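Waste and Everyday Life
Handout for week 3: How a bin gets into a room

Hello again. These are the notes I talk from, tidied up a bit, so if you were there on Wednesday you'll recognise most of it and if you weren't, you can get by with this and the reading. I've left in some of the bits I skipped when we ran out of time (sorry to whoever asked about Bultar, you're in section 4).

Last week was dumps, tips and pits, all of it out of doors. This week we come inside.
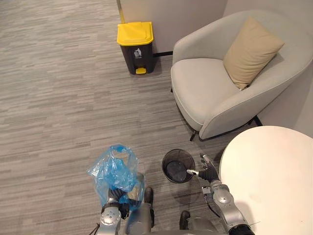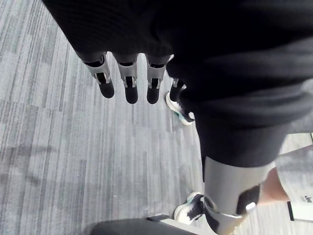 1. Before there was a bin

I want you to try and picture a kitchen with no bin in it. Most people in the room on Wednesday found this quite hard! But for a very long time an ordinary household had very little that needed one. Peelings went to a pig or on the garden, ash went out to a heap, rags were kept and sold, bones went in the pot and then to the bone man if you had one. What was left went on the fire. The fire is the bit I'd underline. An open grate eats paper, string, floor sweepings, all sorts, and while you've got one burning most of the day you don't think of yourself as having rubbish. You have fuel of varying quality.

So when the fires go, the rubbish turns up. That's crude, and Songül Aksoy takes me to task for it in the second reading, quite rightly, as packaging was growing over the same years and it's very hard to pull the two apart. Keep both in your heads. If you write the essay on this week's topic I'd love to see somebody have a proper go at weighing one against the other.

2. Dustbin means dust

A small point about words, but I think a useful one. The British dustbin was for dust, meaning ash and cinders mainly. It was metal for the sensible reason that people tipped hot things in it. Look at how long the word hung on after the ash had gone, and ask the same about other words we still use (the French poubelle is named after an official, which I always feel must be a mixed blessing for the family).

The other thing about the old outdoor bin is whose job it was. In a house with servants it was theirs. In a house without, it was nearly always the woman of the house who filled it and often a man who carried it out, and you'd be surprised how many households still split it that way. Ask at home. Beril Kozan's interviews are wonderful on this. One of her couples had argued about it for so long that they'd stopped noticing it was an argument.

3. Lids, feet and smells

Now to the pedal. The pedal bin is usually credited to Lillian Gilbreth in the 1920s, though I'd be careful with "invented", as there are foot-worked lids of one sort and another about before then. What I care about is the problem it answers. You're standing there with something nasty in your hands, you don't want to touch the lid, and you don't want to leave the lid off either. Each of those wishes has a history. Not wanting to touch the lid comes partly out of what people had been taught about germs. Not wanting to leave it off is older, and it's about smell, flies and what the neighbours would think.

It's worth stopping on the fact that hygiene got built into a thing you do with your foot. You don't decide anything. You step, it opens. Students who've done the habits module will know where I'm going with this, and for everyone else the short version is that a lot of what we call good behaviour is really furniture.

There's a lovely run of sales leaflets from Grometti, who made kitchenware and then went over to bins, and you can follow the change in tone very clearly. The early ones promise that the bin won't be seen. It goes under the sink or behind a curtain. Later on they want it out in the room and matching the bread bin. Lerov, who came along afterwards, sold almost entirely to offices and schools, and their leaflets hardly mention looks at all. It's all capacity, with sizes up to 30 litres, and how easily it wipes down. Have a look at both sets before the seminar and jot down who you think each leaflet is talking to.

4. Bultar and Buenaventura

Right, the case study. Bultar is a small town, and Buenaventura is the estate that was built on the edge of it, 1,068 flats with rubbish chutes running down through every block. The idea was that nobody would need a bin indoors at all. You'd walk to the landing with your scraps, open the hatch, and away it went.

Muammer Tokgöz went and talked to the first tenants, and what he found is that they all bought bins anyway. Of course they did! You don't put your slippers on and go out to the landing for one teabag. So the rubbish piled up indoors until there was enough to be worth the trip, and then it was often too big for the hatch, and then it was left beside the hatch, and then there were letters. He quotes several of the letters and they get steadily ruder. My favourite is a single sentence long and ends with the word "cabbage".

Craig Lindsay reads the same estate differently. For him the trouble was cleaning the chutes, which had been left out of the rents altogether, and he thinks the tenants get blamed for something that was decided in an office before they'd moved in. I lean towards Lindsay on the money and Tokgöz on the teabags. You're welcome to disagree with me, and a couple of you already have.

5. Sorting

We'll do recycling properly in week 6, so this is only to plant the idea. Once a household is asked to sort, one bin turns into several, and a job that used to need no thought now needs a bit. Songül Yazıcı calls this "small office work in the kitchen" and I think it's a very good phrase. Notice that she doesn't say it's bad. Some of the people she spoke to rather enjoyed it, and kept lists.

For the seminar

Read Tokgöz and Aksoy, and Lindsay if you possibly can (it's short and he's good company).

Keep a rubbish diary for 3 days. Write down what you threw away, where you were standing and whether you had to think about it. Don't change what you do to make it look better. I'll be bringing mine and there are a lot of biscuit wrappers in it.

Pick one bin you use outside your home and find out who empties it and when. Ask them politely, and don't turn up at the start of a shift.

Essay titles go up in December. If you want to write on something that isn't on the list, come and talk to me first, my door's usually open after lunch.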